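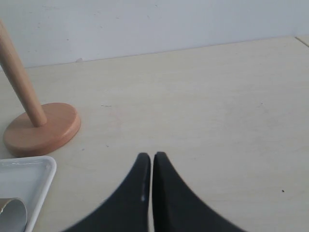
So when does the Clillirgate community kitchen open again? Saturday at nine, with the coffee on first.

LOCAL | FOOD & DRINK
321 shares · 4 comments

I stopped by on Tuesday, February 13, 2024, and got the news from Dilani Sikder, who runs the soup lunches. The new stove is in!
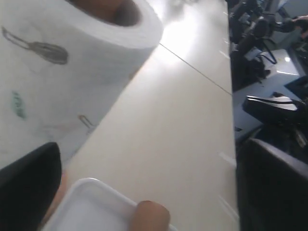 It has six burners and cost $1681, mostly paid for by the September bake sale (my lemon bars did their part — just saying).

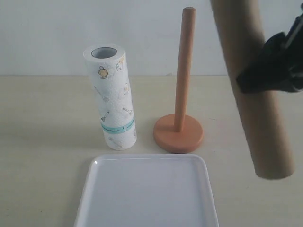
Lunch is still pay what you can, and there's room for 100 people if we squeeze up. 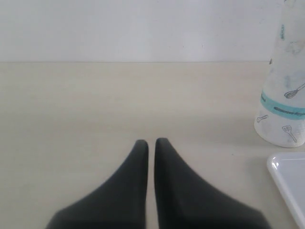 What's on the menu

Lentil soup, cornbread and apple crisp. I'll be there early.

COMMENTS

Ruwan Saha: Finally! Missed that soup.

Ainhoa Carrasco: Is there parking?

Mitali Sarkar: Yes, behind the library.

Mizanur Sivakumar: Save me some crisp.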